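The little green pan

November 22, 2025
By the author of the Gedenley kitchen blog

I've gone and bought another saucepan. I know, I know. I said in September that the cupboard under the hob was finished, full, closed for business, and then I wandered into the kitchen shop in Catberg to get out of the rain and came home with a mint green one under my arm. It was £20 and it came with its own lid, and I'd been cooking porridge in a milk pan with a wobbly handle since we moved to Gedenley, so I'm calling it essential.

It's small. Small enough that my other half looked at it and asked if it was for eggs (yes, sometimes!), and it's that soft, pale green you used to see on old bathroom tiles, only nicer. The inside is plain shiny steel, the lid is clear glass with a thin metal rim, and the knob on top matches the outside. I do love a matching knob. There's a tiny steam vent in the glass as well, over near the edge, so with any luck I'll be wiping less boiled-over milk off the hob this winter.

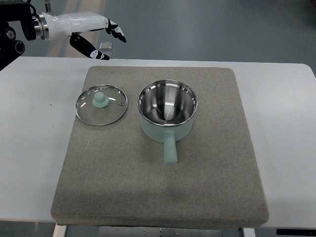

What I've been using it for

Porridge, mostly. One person's worth fits beautifully and two is a bit of a squeeze, so on weekends I go back to the big pan and sulk. I've made custard in it twice, the proper sort with egg yolks, and the second lot was lovely. The first lot was scrambled, but I was on the phone to the boiler people and you can't blame a pan for that.

It's also very good for rice if you only want a bit. I rinse mine, put in twice as much water as rice, bring it up to a simmer and then pop the lid on with the heat right down. Then I leave it alone for ten minutes, which I find really hard, but with a glass lid you can have a nosy without letting the steam out. I take it off the heat after that and give it another five with the lid still on.

Then there's the felt. I had a trivet from the Trosum market, one of those cork ones, and it shed crumbs all over everything, so now I've gone over to a big square of thick grey felt and I can't stop putting things on it. It's a speckly sort of grey with a bit of beige in it, and the green looks smashing against it on a white table. I don't put anything straight off the hob on it, mind you. The pan gets a few minutes on the cold ring first.

Washing up is easy enough. The inside comes up with hot water and a soft sponge, and if the porridge has caught I leave it to soak with a spoonful of bicarb and go and do something else. I dry the lid straight away or it gets water marks round the rim, and then it goes back on the pan and the pair of them live together on the shelf by the window, because there really is no room in that cupboard.

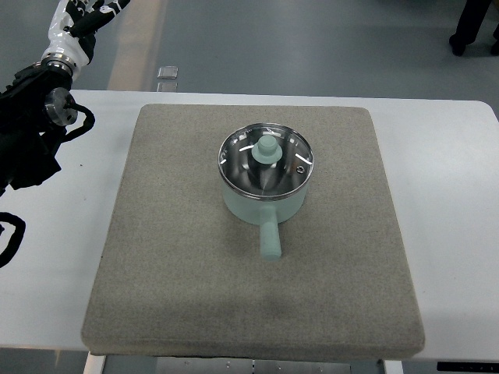

Danladi wrote in to say that I should be storing the lid upside down with the knob inside the pan, as it takes up half the height and you can stand another pan on top. Fair point, and I did try it, but then I can't see my lovely green knob. I'll do it when the next pan turns up.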